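Kitchen & Table > Everyday Tips > Clearing Up After Meals

Clearing the Table With a Tray

My mother-in-law, Savita Pant, never carried a single cup to the sink in her life. She carried a tray. When I was first married I thought this was fussy of her, and I went on making my little trips back and forth, a plate in one hand and a spoon sliding around on top of it, and it took me until that December when we had 10 people staying in the house to come around to her way. I've been a tray person ever since, and I would like to make one of you too!

Start with the tray itself. You want one with a raised rim, so a spoon can't roll off when you turn a corner, and rounded corners are kinder to door frames (and to hips). Plastic is fine. I have had a lovely carved one sitting on a shelf for years and I hardly use it, it weighs so much before you've put anything on it. A plain light-colored plastic one shows you the spills, and you can wash it in the sink with everything else.

Put the empty tray down on the table before you pick up anything at all. I know that sounds too simple to write down, but most of us start by gathering things up and then look for somewhere to set them. Leave the tray flat on the table, a little to one side, and bring the dishes to it.

Plates go on first, the biggest at the bottom, toward the middle of the tray. Scrape them before you stack them — a plate with half a potato on it will never sit level. Spoons and forks go next to the plates and all pointing the same way, never between them, or the whole pile rocks. Cups come last. If there's still a mouthful of tea in one, keep it near the side closest to you, where you can watch it as you walk.

Now, the plant. I like something green on the table all year, and a small one in a plain white pot can stay right where it is through the meal if you set it toward the far edge, out of the way of elbows. Leave it there while you clear. Shanti Prajapati, who lives two doors down from me, used to put hers on the tray with the dishes, and she was forever picking potting soil out of the dishwater.

When the table is bare except for the plant, wipe it down. On a butcher-block top I use a cloth that has been wrung out hard, and I go along the strips of wood and then dry it right away with a second cloth. Standing water is no friend to wood, and neither is a cup left overnight. A ring that's still pale and fresh will sometimes come out with a little food-safe oil and some patient rubbing. An old dark one I would leave alone and set the plant on it.

For a small breakfast table you may find one trip does it. For a bigger crowd, do the plates on one trip and the cups on the next, and let somebody else hold the door — Gaurav usually gets that job here, and he's very good at it.
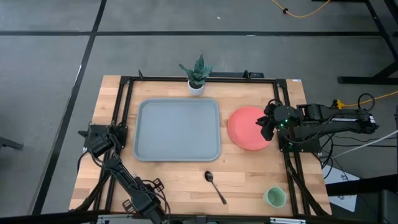

Tray down first, with the plate, spoon and cup still to go on and the plant at the far edge.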